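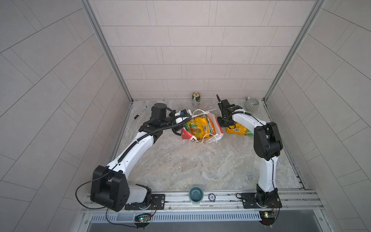

*Fig. 1. Staggered (running bond) pattern, pale gray tile, thin gray grout lines.*

# Grout Joints and Why They Crack: Kidbridge Hall Washrooms

Group: Danica Doležal, Mogens Kárason, Sille Bjarnason
Advisor: Jytte Eskildsen
Draft 3, still needs page numbers

## What we wanted to find out

The ground floor washrooms at Kidbridge Hall got retiled and the grout was cracking by April. Upstairs ones are fine. Same tile, same pattern, same contractor (Ragnarsson). So what's different? We figured either the mix, the joint width or the wall behind it.

## Background

Running bond means each row is shifted so the vertical joints don't line up. Straight stack lines them all up. Most books say running bond hides small size differences between tiles, but long tiles with a bit of bow give you lippage if the offset is a full half. A third offset is usually safer. Cement grout shrinks as it cures. Too much water in the mix = more shrinkage, weak joint, powdery surface. Also corners. Corners where two walls meet should get a flexible sealant, not grout, becuase the walls move seperately.

## What we did

- Walked both floors and marked every crack on a wall plan (Sille drew it)
- Measured joint width at 11 spots per room with feeler gauges
- Tap test for hollow tiles
- Made 9 small test panels in the lab, three water ratios, left to cure under the same conditions

Imtiaz Karunaratne from building services let us into room 1631 where the leftover tile and half a bag of grout were stored. Very helpful. Bag had no mixing notes on it so we couldn't confirm the ratio used on site.

## Results

Joint widths: basically the same upstairs and down. Not it.

Tap test: hardly any hollow tiles on either floor. Also not it.

Cracks: nearly all downstairs ones were at inside corners or right next to them. Upstairs corners are sealed. Downstairs corners are grouted. We should of looked at this first.

Test panels: wettest mix had hairline cracks on every panel. Driest mix was a pain to spread but no cracks.

## Discussion

Corner detail is the main cause, we think. Wet mix could be making it worse but can't prove it without a sample from the wall, and we weren't allowed to cut one out. Mogens thinks vibration from the loading door matters too. No data on that.

## To do

- Redo panel photos, too dark
- Ask Jytte if the appendix counts toward length
- Rake out one corner and reseal, check again next term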